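Notebook, Hellstead chores bench
Entry for April, written up after tea
Last updated: April, 16:40

Thenmozhi asked me again over lunch whether a machine could clean a pair of trainers yet, and I said I'd put my thoughts down properly this time.

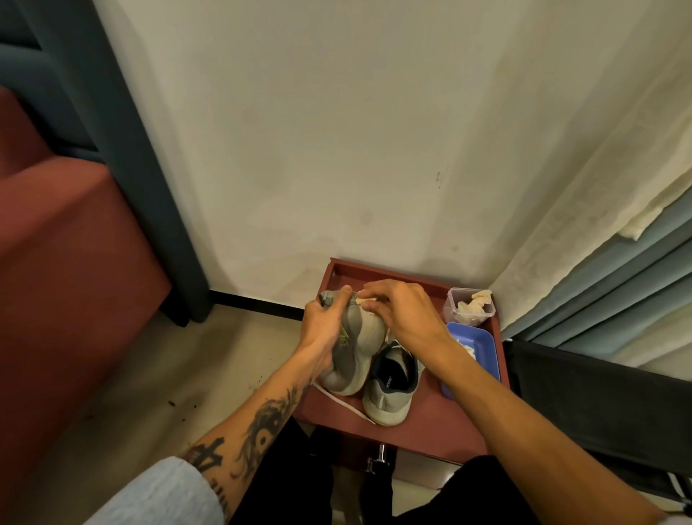 My feeling is still no, though I'm fonder of the question than I was. Wiping is the easy bit. Wolby will push a cloth along a flat panel all afternoon, and I have 300 good passes logged to prove it. A shoe gives way when you press it, so one hand has to hold and turn while the other rubs, and the two of them keep bargaining over how hard. We do that without a thought, and I've spent a happy fortnight failing to write it down as numbers!

Then there's the lace, which wanders off wherever it fancies. Of the 26 tries on the soft upper, Wolby lost its grip at the collar in most, and twice it cleaned the lace very nicely indeed and left the shoe alone (Thenmozhi was delighted).

Venkatesh thinks the Brenine fingertips would help, and he may well be right. I'd sooner sort out knowing when to stop, as run 437 would be scrubbing yet if I hadn't gone for my coat.

To do: ask Jaiswal for softer cloths, and try heel grip before side grip.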